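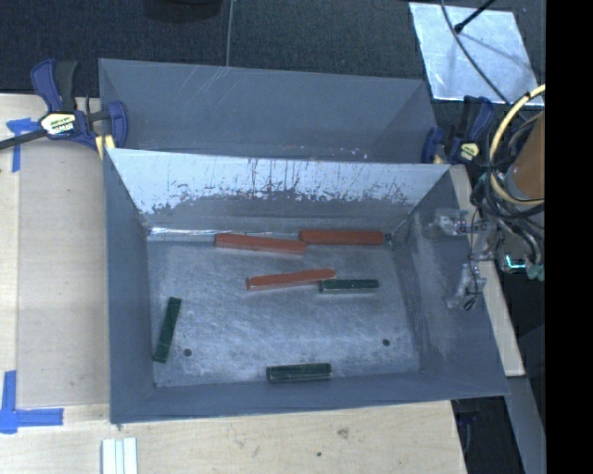 Asger Lund wrote back before nine to say that the survey of the Wistden property gives 1,415 square feet of heated space, and that the listing should be corrected before it is shown again. The earlier figure had included the enclosed porch. The correction was made this morning and the printed sheets were withdrawn from the front desk.

The office is reminded that porch, attic and garage space are to be entered on separate lines. This was agreed in June and has not been followed in every case.

Viewings at Undbridge ran from ten until shortly after noon. Two parties attended. The first asked mainly about the roof, for which the seller has supplied no paperwork. The second wished to know whether the side gate could be moved, and was referred to the homeowners' association. Monthly dues there stand at $183 and cover trash pickup, the front lawns and the shared drive. They do not cover fences, and our information sheet should say as much.

Thorlacius returned the inspection report on the Skutville duplex at 2:15. It lists 4 items for repair: the rear steps, a bathroom fan, the water heater strap and a cracked pane in the upper unit. The seller has offered a credit of up to $100 for the pane and will attend to the steps directly. No answer has been given on the fan or the strap. The buyers have been told this in writing.

Keys for Wistden were signed back in at 4:40. The lockbox code has been changed. The back door still sticks and must be pulled firmly before the bolt will turn; a note to this effect has been placed with the keys.

Outstanding for tomorrow: the roof paperwork, a revised sheet for Undbridge, and a call to the lender on the duplex.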